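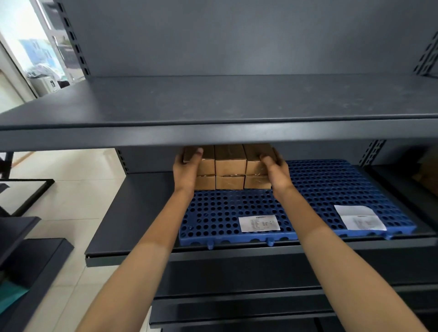 Reading time: 5 min

3.2 Dust on storage surfaces

Dust settles on open shelving faster than on closed cupboards, and it is seldom cleaned as often as floors. We sampled storerooms at two sites, Callby and Sondton, over 12 weeks ending in December. Slotted metal shelving was used at both (Figure 2).

Figure 2. Metal shelving with slotted uprights. Pale marks and spots are visible on the upper shelf.

Wipes were taken from the top surface of each shelf and weighed after drying for 90 minutes. Upper shelves at Callby held more dust than lower ones. At Sondton the difference was small, and we think the lower ceiling vents there explain part of it. Shelves near doors were left out of the comparison.

Related items
Floor cleaning and airborne dust at Sisier
Weighing wipe samples: a short guide
Ceiling vents in small storerooms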